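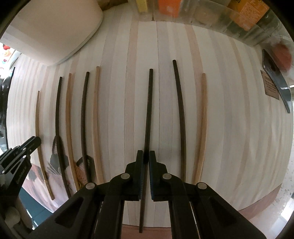 Ambrosio Calming Oil for Dogs, 30 ml

I bought this in September for our old greyhound, who has never got on with fireworks, or thunder, or (for reasons best known to herself) the bin lorry. My neighbour Renata Benítez swears by the Feruder hemp chews for her two terriers, but mine just spits chews behind the sofa, so it had to be a liquid, and I'm ever so glad I went for this one!

It's a hemp-based oil with a mild, grassy smell, and you drop it straight on the dinner. I asked our vet first, which I'd urge anybody to do, as she takes tablets for her joints as well, and we started on half the suggested amount. By the second week she was settling on her bed of an evening instead of pacing the hall, and on bonfire night she slept through a good part of it – I could have cried.

My only grumbles are the dropper, which dribbles down the side, and the price. I paid 67 pounds at the pet shop in Brultside and it lasts us some 80 days. Not cheap, but I've already ordered another bottle.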